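Diese Website verwendet Cookies. Mit der weiteren Nutzung stimmen Sie der Verwendung von Cookies zu. Einstellungen ändern | Einverstanden

Über uns

Rubrik: Unternehmen / Instandhaltung Robotik

Bana ist ein Instandhaltungsbetrieb für Handhabungsroboter in der Kommissionierung. Wir richten Zellen ein, warten sie nach Betriebsstunden und setzen sie nach Störungen instand. Eigene Roboter bauen und verkaufen wir nicht. Unsere Auftraggeber sind Lagerbetreiber und Werkstätten mit einer bis mehreren Zellen, die keine eigene Fachkraft für Robotertechnik beschäftigen.

Der Sitz des Unternehmens liegt in der Skatevgate. Dort befinden sich Werkstatt, Teilelager und die Versuchszelle Bellis. An Bellis prüfen wir jede Änderung, bevor sie beim Kunden eingespielt wird. Auch die Einweisung neuer Mitarbeiter findet an dieser Zelle statt. Wie wir arbeiten, lässt sich an ihr am einfachsten erklären.

Aufbau der Zelle Bellis

Bellis besteht aus einem zweiarmigen Roboter und einem Metallregal mit gelben Böden. Ein Arm trägt eine mehrfingrige Hand, der andere einen schlanken, stabförmigen Endeffektor. Auf dem oberen Regalboden stehen schuhförmige Schalen in einer Reihe, auf dem unteren liegen Kleinteile und flache Kartons. Die Schalen sind für die Prüfung gut geeignet: Sie haben eine gerundete Außenform und einen hochgezogenen Rand, der sich von oben fassen lässt, und eine um wenige Millimeter falsche Greifhöhe fällt sofort auf.

Der Roboter ist dem Regal fest zugeordnet. Die Nennhöhe der oberen Greifebene beträgt 900 mm über Fertigfußboden, gemessen an der Vorderkante. Der Bezugspunkt für das Regalkoordinatensystem liegt am vorderen Pfosten. Wird das Regal versetzt, auch nur zum Reinigen, ist der Bezugspunkt neu anzufahren. Die Zelle wird bis dahin gesperrt.

Einrichten

Das Einrichten folgt bei uns immer derselben Reihenfolge. Zuerst wird das Regal mit der Wasserwaage ausgerichtet und gegen Verschieben gesichert. Danach wird die Roboterbasis vermessen. Erst wenn beide Lagen im Protokoll stehen, wird die Steuerung in den Einrichtbetrieb geschaltet.

Die Hand wird vor jeder Kalibrierung ohne Last geöffnet und geschlossen, jeder Finger einzeln, der Daumen zuletzt. Abweichungen der Nullage werden in der Steuerung korrigiert, sofern sie innerhalb der Toleranz liegen. Liegt ein Finger außerhalb, wird er mechanisch geprüft. Eine Korrektur über die Software ist in diesem Fall nicht zulässig.

Anschließend fährt der Arm mit reduzierter Geschwindigkeit den vorderen Pfosten und die Vorderkante des oberen Bodens an. Eine zweite Person steht während der gesamten Fahrt am Zustimmtaster. Glänzende Regalböden verursachen in der Tiefenmessung Ausreißer, besonders unter Leuchtstoffröhren. Wir nehmen deshalb jede Referenz zweimal auf, einmal mit eingeschalteter und einmal mit ausgeschalteter Beleuchtung, und verwerfen Messpunkte, die nur in einer der beiden Aufnahmen vorkommen.

Der zweite Arm bleibt beim Einrichten der Hand in Ruhestellung. Er wird getrennt kalibriert und erhält ein eigenes Protokoll.

Wartung

Das Wartungsintervall für Bellis beträgt 3000 Betriebsstunden. Maßgeblich ist der Zähler der Steuerung. Zum Umfang gehören:

Sichtprüfung der Leitungen an Handgelenk und Unterarm auf Scheuerstellen und zu enge Biegeradien
Kontrolle der Schraubverbindungen an den Gelenkdeckeln mit dem Drehmomentschlüssel
Spielmessung an den Handgelenkachsen
Prüfung der Fingerglieder auf Leichtgängigkeit
Datensicherung der Steuerung vor und nach der Arbeit

Leitungen, die in einer freien Schlaufe am Gelenk geführt sind, werden über den vollen Schwenkbereich beobachtet. Die Schlaufe darf in keiner Stellung unter Zug stehen und sich nicht am Regalpfosten verfangen. Kabelbinder werden bei jeder Wartung ersetzt, auch wenn sie unbeschädigt sind.

Instandsetzung

Im Dezember trat an Bellis der Fehler 834 auf, in unserer internen Liste geführt als Lageabweichung Daumengelenk. Die Hand erreichte die obere Greifebene, der Daumen blieb jedoch vor der Sollstellung stehen. Die Motorströme waren unauffällig. Als Ursache wurde ein Steckkontakt im Handgelenk festgestellt, dessen Verriegelung nicht vollständig eingerastet war. Der Kontakt wurde getauscht, die Leitung neu verlegt und die Hand neu referenziert. Der Abschlusstest umfasste 1399 Greifzyklen ohne Wiederholung des Fehlers.

Der Befund ist in den Wartungsplan eingegangen. Die Verriegelung wird seitdem bei jeder Öffnung des Handgelenks durch Zugprobe geprüft und abgezeichnet. Dasselbe gilt für alle Kundenzellen mit baugleichem Handgelenk.

Software und Dokumentation

Protokolle, Kalibrierdaten und Fehlerlisten verwalten wir in Veltetia, einer im Haus entwickelten Anwendung. Jede Zelle hat dort eine Akte. Der Auftraggeber erhält Lesezugriff und kann die Daten jederzeit exportieren. Nach Vertragsende wird die Akte vollständig übergeben.

Änderungen an Parametern werden mit altem Wert, neuem Wert und Begründung eingetragen. Ein Eintrag ohne Begründung lässt sich nicht speichern. Programme der Kunden verändern wir nur nach schriftlicher Freigabe.

Was wir nicht übernehmen

Arbeiten an Sicherheitssteuerungen fremder Hersteller führen wir nur gemeinsam mit dem Hersteller aus. Umbauten, die eine neue Risikobeurteilung erfordern, nehmen wir erst an, wenn diese vorliegt. Fernwartung bieten wir für Diagnose und Datensicherung an. Bewegungen des Roboters werden nicht aus der Ferne ausgelöst.

Anfragen

Für ein Angebot benötigen wir den Typ des Roboters, die Art der Endeffektoren, den Stand des Betriebsstundenzählers und das letzte Wartungsprotokoll. Bei Störungen bitte zusätzlich den Fehlertext im Wortlaut und die Stellung der Achsen zum Zeitpunkt des Stillstands angeben. Die Zelle Bellis kann nach Anmeldung besichtigt werden.

Zuletzt aktualisiert: Dezember 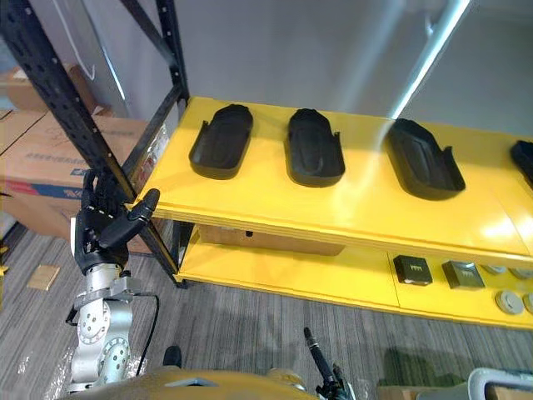
Zelle Bellis: Roboterhand am vorderen Regalpfosten, auf dem oberen Boden die schuhförmigen Schalen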